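Bench Automation / Reviews
4 min read

The Findby fixture kit, after 7 weeks on the PC cell

Our teardown and rebuild cell in Flurnport had, until this spring, a parts-locating system made of tape and optimism. The Findby kit replaced it. You get gray trays and boards with slots and recesses, a bag of hardware, and a setup guide that seems to have been translated by someone in a hurry to catch a train.

It cost us $300, shipped. For that money I expected sharper tolerances and got a few slots that wanted a file before they would take a drive caddy without an argument. The recesses for the small square parts were fine from the start.

Mounting is the good bit. Everything goes down on ribbed aluminum, and once the board is tight it stays where you taught it. I re-taught 58 points the first week, entirely my own fault, having tightened the board last instead of first. Page 3 of the guide does mention this, in a footnote.
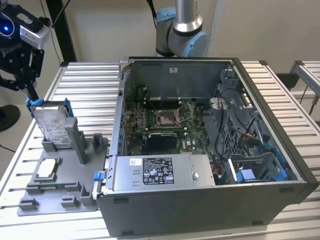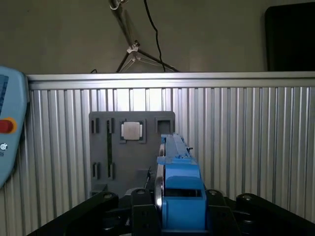 Looking after it

Dust is the enemy. Old towers shed a remarkable amount of it, and it likes the bottoms of recesses, where a chip then sits a hair high and the gripper closes on the wrong bit of air. A soft brush at the start of the shift, then a dry cloth on the aluminum. Compressed air only moves the problem to the camera.

Check the printed gripper fingers while you're in there. Ours came from Peng, a separate order, and they wear at the tips well before the fixtures show anything. We keep spares in a drawer and swap both fingers together, then touch off on the empty recess before running a real part.

Cable routing gets no help from the kit at all. Stellura includes clips with its rival set, and I think of them fondly whenever a lead wanders toward the arm.

Would I buy it again?

Yes, with a file in the same order. The Stellura set is tidier and has a manual written for humans, but the trays are shallower and I don't trust them with an upright hard drive. Findby's hold one properly, once you've done the finishing they skipped — four stars, minus one for the footnote.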